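The Orange Room at Monine

We won the house in a raffle! I still love saying that. The ticket cost me 33 crowns at the harvest fair in Grube, and I only bought it to get change for the ferry.

My sister read the letter out loud twice on the boat to Monine (she does all the voices, even for lawyers). The house had belonged to a retired sea captain, it said, and it came with everything in it, including 622 books and one secret. She stopped the boatman mid-row to make him read that last word too.

And then the front room! Orange, top to bottom, like walking into a marmalade jar. I ran straight through it with my coat still on.

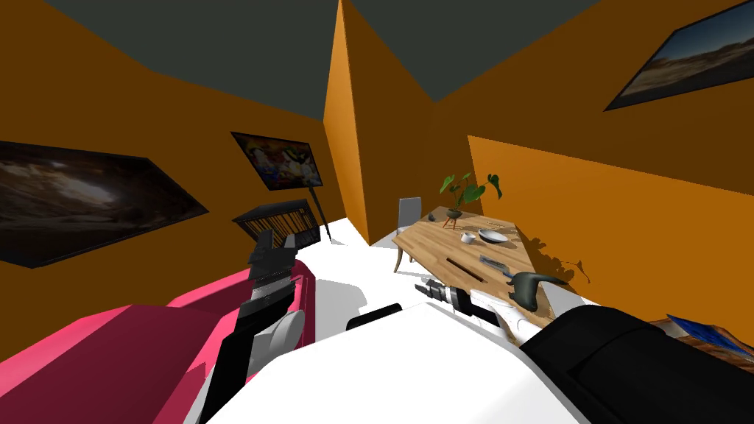
The front room, with the captain's shelf in the corner and the big dark painting on the left.

We started on the secret before we had even found the kettle. I took the books and shook every one of them by the spine, and out fell tram tickets, pressed clover, a recipe for plum soup from Hodness. My sister stood in front of the big painting and argued with herself. It was a cave. No, it was a storm at night, and that pale patch was the moon trying to get out.

"It's the harbor at Neleck," she said at last. "He's painted it from under the water!"
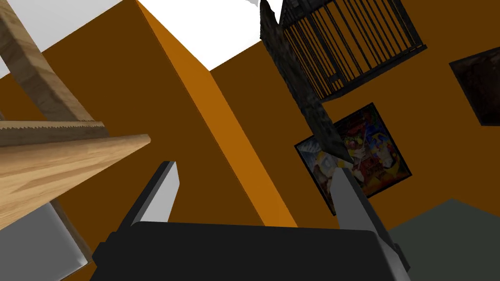

Brown wall, orange wall, and one of the captain's frames.

Well, I had to look after that, and I looked until my neck hurt. She was right, I was sure of it! We knocked on the walls all the way around, giggling like kids, and behind the brown one something knocked back.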